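Ticket 523
Product: Kedix standing desk, white, T-shaped frame
Category: Wobble / noise
Status: Open, waiting on customer

Customer, 9:10 am
Desk rocks front to back when it's up high. Was fine at first, started in November. Bolts under the top all tightened, no change. Also a buzz at certain heights, like a phone on a table.

Support, 10:25 am
Thanks. Pls check the following
- both feet flat on the floor, no gap at the ends
- leveling pads screwed in the same amount
- desk not touching the wall
- anything heavy at one end of the top
Also is there a Trolent mat or similar under it?

Customer, 11:40 am
No mat, straight on the floor. One pad was out further than the rest, turned it back in. Rocking better, maybe half gone. Buzz still there. Pulled it 2 inches off the wall, no diffrence.

Support, 1:05 pm
Ok so the pad was part of it. For the buzz, run it all the way down, hold the down button 10 seconds till it resets, then back up. Tell us what height it buzzes at. If still there we swap the leg, Michalík warehouse has them in stock.

Customer, 2:30 pm
Reset done. Buzz only in the top 20 percent of travel now. Weight on top is nothing really, roughly 5 lb. Same when I cleared it completley. Zadero power strip unplugged too, same.

Support, 3:15 pm
Leg swap is likely then but one more thing to rule out before we ship. Loose stuff on a leg can rattle against the metal, and there's a red tie or ribbon around the foot of the nearer one, so take that off and run it up again. Leave the two orange baskets off the top while you test. Reply with result and which leg buzzes if you can tell by hand. 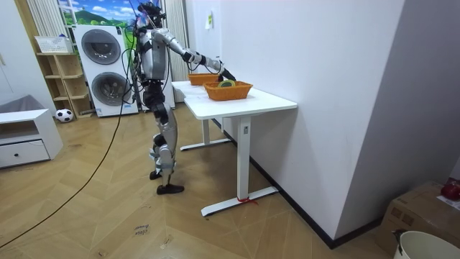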